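The Rulebook Should Fit on the Table

Opinion 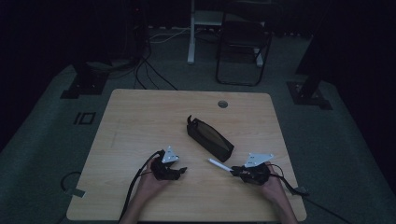
I love a good standard, and I have come to think the most interesting ones in robotics right now are being written by the people who teach machines with their own hands. I spend my working weeks helping small teams put together written practice for demonstration work, the kind where a person does a household or office task through a pair of hand-held grippers so that a robot can learn from the recording. People who hear "robot safety rules" picture yellow fences and a red button. What I picture is a pen and a pencil case. Take a person seated or standing at a light wooden table, a black gripper in each hand, a slim white pen between the fingers of the right one and a soft black pouch lying at a slant in front of them. Nearly every rule I care about can be argued over that one pen. Which end should point forward? Where does the pouch start? May the left gripper hold the fabric down? When is the task over? Those questions sound tiny, and I find them thrilling, and I wish more of our field did too.

My argument is simple enough. We have plenty of good practice for machines that already move by themselves, and far too little for the hours of human work that come first. A robot that has learned from sloppy demonstrations will be sloppy in ways that no fence can fix. If the person showing the task puts a pen away tip first one day and cap first the next, with no note of which was intended, the machine gets a shrug for a teacher. We should be writing rules for the teaching, and writing them with the same care we give to emergency stops.

Last November I sat down with the working guide we use at Derholm. It had grown to 61 pages. Some of it was excellent. A lot of it was the kind of thing that gets added after a bad afternoon and never taken out again, including a full page on the correct way to name a folder. I asked the people who do the demonstrations which parts they used, and they pointed to four pages, all of them stained. So we cut. The version we have now prints on two sides of one sheet, with a longer reference behind it for whoever sets up the stations, and I think it's a better document in every way that counts.

The first thing on the sheet is the end state. Before anyone picks up a gripper, the card for the task has to say what "done" looks like in words a visitor could check. "Pen in pouch" fails. "Whole pen inside the pouch, pouch lying flat, both grippers open and clear of it" passes. It took us an embarrassingly long time to get there. On our first big batch of putting-away tasks we kept 408 recordings and then had two people judge them separately against the old card. They disagreed on 183. Both of them were careful, sensible people. The card was the problem, and once it was rewritten the arguments mostly dried up (a few went on, cheerfully, about whether a cap sticking out counts as "inside").

Second comes the matter of failures, and here I part company with a lot of colleagues. The common habit is to throw away any attempt where something slips. I think that's a waste, and also a small dishonesty. A dropped pen that gets picked up again by a calm person is about the most useful thing you can show a machine! Our rule says to keep going if the object is still within reach, finish the task, and mark the recording as a recovery. If the object has left the table, stop, say so, and mark it as stopped. Nothing gets deleted by the person who made it. I would love to see that last sentence adopted everywhere, word for word, because it takes the shame out of the job as well as protecting the record.

Then there are the cables. Wired grippers are wonderful tools and I'm not going to hear a word against them, but a wire pulls. It pulls differently depending on whether it drops over the near edge of the table or off to the side, and a person's wrist will adjust to that pull without the person ever noticing. The robot will get a copy of the adjustment. So our sheet asks for a cable check at the start of each session, done with empty grippers: reach to each far corner, cross the hands, bring them home, and if you feel a tug at any point, move the slack and go again. A second check covers the floor, with a clear path to the chair and to the door. I've seen practice documents that give two pages to data formats and don't mention feet at all.

Marker plates get a line of their own. Where a station relies on plates fixed on top of the grippers, a loose one can spoil a whole morning without a single visible mistake. The rule is to touch each plate before starting and after any knock. That's all. A team at Bridus told me they had a scoring form for plate condition, with five grades, and I admired the thoroughness and begged them to drop it. Four of those grades led to the same action. They've gone over to "firm" or "not firm," and the form now gets filled in.

I should be fair to the people who think all this is too much. The strongest objection I hear goes like this: variety is good for learning, strict rules kill variety, and so the best rulebook is hardly any rulebook. I have real sympathy for it. If every demonstrator lays the pouch at the same angle and brings the pen in along the same line, you get a machine that is helpless the moment the pouch is turned around. But the answer is to be strict about a few things and openly loose about the rest, and to say which is which. Our sheet has a box titled "Please vary," and it is my favorite part of the document. It lists starting positions, which hand leads, the pace of the approach and the order of any steps that don't depend on each other. People read it and visibly relax. Permission is a kind of rule too, and a badly neglected one.

The other objection is about money, and I take that seriously as well. Small teams can't pay for audits. At Srour, where they run very few stations, the whole of their review is one person watching a handful of recordings against the card after lunch. I think that's a perfectly decent review! What makes it decent is that it happens every working day, that the reviewer is never the person who made the recordings, and that the card gets changed when it turns out to be unclear. I would take that over a grand yearly inspection any time.

Where I do get stubborn is on limits for the people. Holding a gripper and placing small things with it is fine work, done with the shoulders and the forearms and a great deal of attention, and tired hands teach tired habits. We stop a session at 300 recordings even when everybody feels fresh and the client is in a hurry. Breaks come before that, and they're paid. The demonstrator can end a session without giving a reason, and the sheet says so near the top, in the same size of type as everything else. When we put forward a shared draft with the Drollus project, this was the section that got the most pushback, on the grounds that it was "a labor matter" and belonged somewhere else. I disagree as warmly as I can. The comfort of the person holding the tool shapes what gets recorded, so it belongs in the technical practice, right beside the plates and the cables.

I'd also ask for plain language, and I'd ask for it loudly. Write "hand" if you mean the hand and "gripper" if you mean the gripper. Don't call a pouch a "deformable receptacle" on a card that somebody has to read between attempts. We tested both kinds of wording on new starters, informally, over a few weeks, and with the long words they kept coming back to ask what the thing was, while it was lying right in front of them.

As for who should write such a standard, I would begin with the demonstrators and let the engineers edit. The usual order is the other way around. The people with the grippers in their hands know that a pen rolls, that fabric folds under when you push it, that a flap can catch the tip. Put those facts into the draft first and the rest goes faster than you'd expect. The Drollus draft is still open for comments, the section on recoveries needs work, and I'm especially eager to hear from anyone who has found a good short wording for when an object counts as released. Ours runs to three sentences and I'm sure it can be done in one.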